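Okay, I finally did it. I picked a wallpaper for the powder room!!! If you have been reading since February you know this has been dragging on (and on, and on), and I think even my mother had stopped asking.

The winner is Eltthorpe by Jotness, in the green. It's a trailing vine with tiny cream blossoms, and the background is that soft mossy color I keep pinning over and over. I had a sample taped up next to the mirror for weeks and I still loved it every single morning, so that was that. The runner-up was Leclerc, a wide stripe in butter and white, and I may still use it inside the linen closet because who doesn't want a pretty closet?

I ordered on 21 September 2026 and the rolls are supposed to ship together, same dye lot. Please double check your dye lots, friends. I learned that one in our old house and the seam behind the door haunted me until the day we moved.

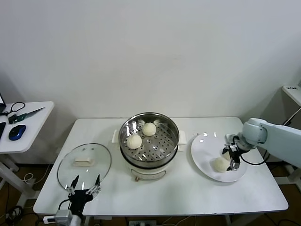 The vanity saga

So the vanity. I had my heart set on a little antique chest with a sink dropped in, and I found two. The first was $3,559 before anybody had even cut a hole in it, and the second was $3,222 with a cracked back leg. I love you, antique chests, but no. This is a room where people wash their hands!

What I ended up with is the small Flarnance console in walnut, with the open shelf underneath and the skinny brass legs. It came in at roughly $400 on sale, and I put the difference straight toward having the paper hung by a professional. Thanasis Lambrakis is doing the install. He hung the grasscloth in my sister's dining room and you can't find the seams unless you go looking for them (I went looking for them).

He came by to measure and talked me into papering the ceiling too. I was nervous, since it's a small room with one little window, but he held the sample up there and I was sold in about four seconds. The trim is going to be the same green, a shade deeper, in satin. I'm painting that part myself, so wish me luck with the baseboard behind the toilet. 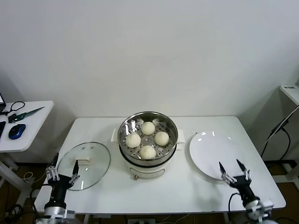

For lighting I'm keeping the sconces we already have and just swapping the shades. I want a pleated fabric, maybe a small block print in rust or a faded raspberry, something that looks like it wandered in from another room. The mirror is the old gilt one from the upstairs hall. It's chipped on one corner and I'm leaving it that way.

Still on my list: a hook for the hand towel (brass, but not shiny), a tiny piece of art for over the light switch, and a skirt for the console if the plumbing bugs me once it's in. I go back and forth on the skirt. My daughter says it will look like a puppet theater, and now I can't unsee it. If you have a skirted sink and you love it, please leave me a comment and tell me what fabric you used and whether you did Velcro or a rod.

I'll share the paper going up as soon as Thanasis gets started, and the paint color once I've got a second coat on and know I'm not changing my mind again.

Contact | Copyright 2026, all rights reserved | Back to top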